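About Us
Vokumik Household Linens

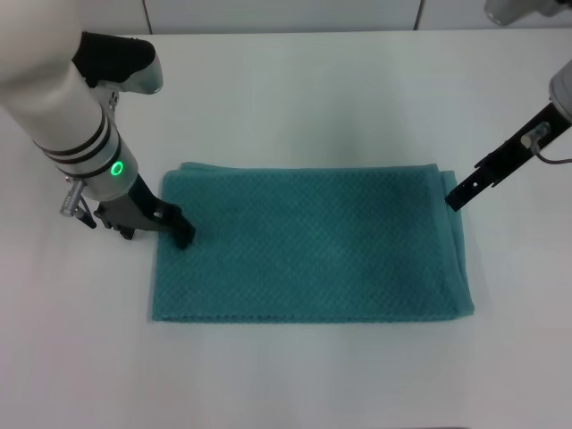

A teal-green towel with a waffle-type texture, folded on a white tabletop.

Vokumik is a supplier of household and hospitality linens. The company provides towels, bed sheets, table linens and kitchen cloths to small hotels, guest houses, clinics and private households, and it offers a laundering and folding service to customers who prefer to have their linens cared for by a third party. Our main premises are at Gududthorpe, with a second workroom at Plosari.

Our Background

The company was founded by Sevim Baysal, who had managed the linen room of a lakeside hotel before going into business on her own account. The first orders were for hand towels and bath towels only, and they were finished, folded and packed in a single rented room behind a hardware store in Gududthorpe. Bed linens were added later at the request of the guest houses already buying towels from us. The Plosari workroom opened the following June.

Ms. Baysal remains the director of the company and continues to approve every new fabric before it enters the catalog. Vokumik employs 25 people across its 2 sites and currently serves 299 account customers. Private orders are handled by the same staff and are held to the same standard as trade orders.

What We Supply

The current catalog lists 824 items, counting each size and color separately. Towels make up the largest part of it. They are offered in terry, in flat weave and in waffle weave, in sizes from the face cloth to the bath sheet.

Waffle weave has been a specialty of the company from the beginning. The raised grid gives the cloth a large surface for its weight, so a waffle towel takes up less room on the shelf than a terry towel of the same size. It is well suited to guest houses with limited storage. Customers should note that waffle cloth draws in at its first wash, and the sizes given in our catalog are those measured after washing.

The Türkmen range is our line of colored towels for bathrooms and pools. It is dyed in greens, blues and earth shades, and replacement pieces may be ordered singly. Small differences in shade between one dye lot and the next are normal, and customers who require an exact match are advised to state this when ordering.

Folding and Presentation

Linens are judged first by how they look on the shelf. Vokumik therefore maintains a written folding standard, which applies to all goods leaving either workroom, whether new or laundered.

Folding is carried out on a flat, clear surface. The towel is laid out in full and smoothed from the center toward the hems. Corners are brought together before the fold is pressed down, and the finished piece is turned so that the closed fold faces the front of the shelf. Hems that have bunched or rippled are eased straight by hand. Waffle towels are pressed lightly, as heavy pressure flattens the grid.

Customers may choose between the standard half fold, the narrow fold for open shelving and the rolled presentation used mainly at pools. Hotels with a house style of their own are invited to send us a sample or a drawing. We keep it with the account record and follow it for every delivery – there is no additional charge for this.

Laundering Service

Linens accepted for laundering are sorted by color and fabric, and each customer's goods are washed separately. Items are inspected after drying. Loose threads are trimmed and minor hem repairs are made in our own sewing room. Pieces that are no longer fit for use are returned in a separate bag, with a note stating the reason, and are never discarded without the customer's consent.

Collection and delivery are available in Gududthorpe, Plosari and the villages between them. Customers outside this area may send linens by carrier or bring them to either counter in person.

Our Commitments

Vokumik answers all written inquiries within 2 working days. Any article found to have a weaving or sewing fault will be exchanged, including articles that have already been washed, provided that the care label has been followed. Prices for account customers are fixed for the season in which the account is opened or renewed.

Worn towels that customers do not wish to keep may be left at the Gududthorpe counter. Those in usable condition are cut down and hemmed as cleaning cloths, which are sold at the counter at a reduced price.

Visiting and Contact

The showroom at Gududthorpe is open to trade and private customers. Fabric samples may be borrowed on signature. Visits to the Plosari workroom are by appointment, which may be arranged through the Gududthorpe office.

Questions about accounts, catalogs and laundering should be addressed to the office. Correspondence concerning custom sizes or new fabrics may be marked for the attention of Sevim Baysal.

Page last revised: 2025-11-01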